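Apprendre à vider un bac

Dernière mise à jour : décembre

À Prusudcombe, la journée commence à huit heures par le remplissage des bacs. Dans l'atelier de Pravow, deux opérateurs se relaient devant un bras à pince. L'un le guide pendant que l'autre prépare l'essai suivant. Chaque prise réussie ou ratée est enregistrée, puis versée dans un ensemble baptisé Hollis, qui servira à entraîner le système de tri.

L'objectif fixé pour l'hiver est de 3 000 exemples. Une équipe habituée en produit environ 200 par jour, moins quand les pièces sont petites ou qu'elles s'emboîtent. Les premières semaines, personne ne dépassait 75.

Une partie des enregistrements concerne des bacs vides. Le système doit apprendre à s'arrêter, et les premiers modèles refermaient la pince sur un reflet ou sur une rayure du plastique. Pravow a donc ajouté 300 séquences sans aucune pièce, dans des bacs neufs ou usés, sous des éclairages différents.

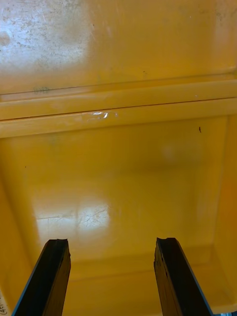 Le tri après la prise de vue

Vue du poignet, la pince ouverte se détache bien sur le jaune du fond. La tache de lumière, elle, pose problème : elle blanchit le plastique et fait ressortir les éraflures. Les annotateurs gardent ces images et les marquent « vide, reflet ».

L'annotation prend l'après-midi. Elle se fait avec Grulomus, un logiciel maison assez rudimentaire qui affiche la séquence et propose quatre étiquettes. Les cas douteux passent devant une deuxième personne. En cas de désaccord, la séquence est écartée.

Le travail est répétitif et les opérateurs changent de poste toutes les deux heures. La fatigue se voit dans les données : les gestes deviennent plus courts, les approches se ressemblent toutes. Une consigne affichée près du poste demande de varier l'angle d'arrivée d'un essai à l'autre.

Le prochain lot portera sur des sachets souples, que la pince attrape encore mal.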